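Sunday, morning session. Bench log, large table. Entry by Defne Yüksel.

The purpose of the session was to review the condition of the large table before the Nillville work resumes in December. The white covering was last replaced under job 588 and has been in regular use from that time. The grid remains legible for placing objects, although the lines are faint and should be compared with the layout sheet before any position is recorded.

The stand and the wooden spoon with the mint-green handle were on the table during the review. Small smudges and specks of dirt are present on the covering near both.

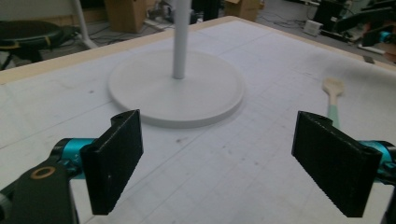 *Photo: D. Yüksel, Farnent workshop*

The stand is to be kept with the Vinis set when the table is not in use. It should be lifted by the base, as the pole on the previous one worked free after repeated handling. The spoon belongs to the kitchen set and is recorded under item 22. Its bowl is unfinished wood and must not be left to soak. Wipe it with a barely damp cloth and let it dry on the rack before it goes back in the drawer.

The light wood strip along the far border of the table is to be included in the weekly wipe-down. It was omitted from the last three checklists.

Regarding the covering itself, the scuffs and darker gray stains are of more concern than the loose dirt. Colleagues are asked not to use solvent on them. A soft eraser may be tried first on a small area between grid lines, and any line that is lost must be redrawn the same day. The small beige ridged piece has no entry in the item list. It will keep its place on the table until it has been identified and given a number.
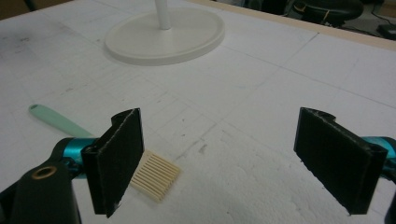 ## Actions

- Order replacement covering from Ozoliņš, same size as job 588. Quantity: 3 sheets.
- Add the wood strip to the weekly checklist.
- Enter the beige piece in the item list. D.Y. to ask the Vinis group.
- Eraser test still open. Record the result on the next page.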